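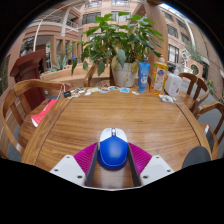
Dear Souad Ghoneim,

Please find my report on the progress of the sorting trial at Zestitz for the period until the end of August. It covers the third payment from Skusidetti. I have tried to keep it short, but the part concerning the staff is longer than last time, as you requested.

**What was done**

As you know, our workshop receives used office equipment, checks it and sends it back to the schools and small businesses on our list. Until this year all the handling was by hand. One person takes the item out of the crate, looks at the underside, puts it in the right tray and writes it in the book. The purpose of the trial is that an arm will do the taking and placing of small items (mice, adapters, small speakers), and the person will do the checking and the decision.

For this the arm must learn from people. Our staff pick up and put down the items with the hand-held gripper, and the recordings go to Ait Ali, who prepare them for training. Our agreement was for 100 usable recordings of each kind of item before the arm is switched on. For the computer mouse we have reached this number. For adapters we have not, and I explain the reason below.

We changed one thing from the original plan. At first everybody recorded at the same bench, under the same lamp. Ait Ali advised us to vary the table, the light and the things standing behind the item, so we now record in other places too, including outdoors on a wooden table with a mat beside the mouse.

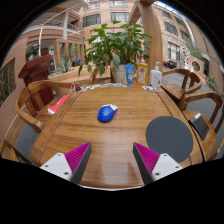

The outdoor sessions take more time to organize, and we lose some days to rain. On the other hand, the staff prefer them to the bench, and I would like to continue them as long as the weather allows.

**What it changes for the staff**

Six people worked at the sorting bench when the trial began, and the same six are employed now. Two of them have moved to recording for part of the week. They receive the hourly rate of the testing room, which is higher than the bench rate. I must mention that this caused some bad feeling in the first weeks. The others considered that they were doing the heavier work for less money, and I think they had a point. From next month the recording will rotate and everybody will have a turn at this rate.

Siyabonga Sibiya has kept the list of complaints and suggestions. The most frequent complaint is the wrist. Holding the gripper for a long time is tiring in a different way than sorting, and we have limited each session to 4 hours with a break in the middle. The other subject is what will happen after the trial. I could only repeat what is in our agreement with you, that no position will be removed during the funded period. They asked me about the time after it, and I did not have an answer to give them.

**Delays**

The adapters are behind schedule. Their cables catch on other items, and many recordings had to be rejected. Zuseo has promised us new trays with dividers, but the delivery was moved two times.

**Requests**

1. Permission to move the unspent travel money to the wage line, to cover the rotation.
2. A short meeting with you and the bench staff, at our workshop, about the period after the funding ends.

The receipts and the hours sheet are sent separately.

With kind regards,
Project coordinator, Zestitz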